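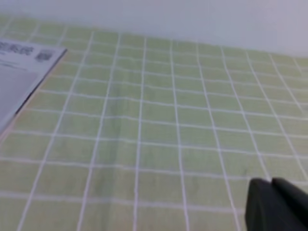

# About Flidodico

Flidodico is a small training and advice organisation for people who work in foreign affairs. We run courses in protocol, treaty drafting and consular practice, mostly for ministries with a staff too small to keep a full academy of their own. We also help two or more ministries set up exchanges between their training departments, and we look after the paperwork that goes with them.

We are based in Sandcombe, on the first floor of Mersha House, and have a second teaching room at Cendel.

## How we started

Tsion Bogale set up Flidodico after leaving government service, where she had worked on bilateral agreements. Much of her time there went on memoranda that had been signed at a ministerial visit and then left in a drawer. The text was often fine. What was missing was a named person on each side, a date for the first meeting and a budget line to pay for the flights.

She began by offering a short course on that one subject, and it is still the course we run most often. Ibsa Worku joined the following November to teach consular work. He had served at four posts and brought his own casework exercises with him, most of which are still in use, although the one on lost passports has been rewritten twice to keep up with changes in the forms.

## What we teach

**Agreements and memoranda.** Four days. Participants draft a memorandum of understanding in pairs, each taking the part of one ministry, and then swap sides. We cover the difference between binding and non-binding wording, languages and authentic texts, entry into effect, renewal and termination. The last day is spent on what happens after signature.

**Protocol for visits.** Two days. Order of precedence, seating, flags, gifts, interpreters, programme sheets and the press line. Participants should bring a programme from a past visit if their ministry allows it. Names can be removed.

**Consular casework.** Four days. Notification and access, deaths abroad, detention, family cases and emergency documents. There is a written exercise each evening, which is marked and returned the next morning.

**Reporting.** Two days. Writing a record of a meeting that somebody in the capital can use. This course is taught in English only. The others can be taught through an interpreter if we are told when the booking is made.

We don't teach languages, and we don't prepare candidates for entry examinations. We get asked about both quite often and are happy to suggest other places to try.

## Work with ministries

Apart from the courses, we act as a go-between when two academies want to work together. A typical piece of work starts with a letter from one side. We then speak to both training departments separately, write a short note on what each can offer, and prepare a first draft for their legal advisers. Once the agreement is in place we can keep the calendar of exchanges, book rooms and collect the yearly report.

We don't take part in political talks and we hold no view on the relations between the countries we work with. Where two ministries would prefer that their contact through us isn't made public, we don't list it.

## Course size and places

A full course has 50 places across both sites. For consular casework we split the group, because the exercises need more time with a tutor. So far 339 people have completed at least one course with us. Most were in the first years of their career, though the protocol course also attracts staff from mayors' offices and regional governments, who are welcome on the same terms.

## Fees and funding

Fees are charged to the sending ministry and cover teaching, printed materials and lunch. Travel and lodging are separate. We keep a list of guest houses within walking distance of Mersha House and will send it with the joining letter. Ministries that send participants to two courses in the same year pay a lower rate for the second.

We receive no regular grant from any government. Our income comes from course fees and from the exchange work described above.

## Getting in touch

Please write to the office at Mersha House, Sandcombe, marking the letter for Ibsa Worku if it concerns a course place and for Tsion Bogale if it concerns an agreement between academies. Nominations must come from the training department and not from the participant. Visitors to Cendel should report to the front desk, as the teaching room is at the back of the building and can't be reached from the car park.

Page last updated 10/2/25.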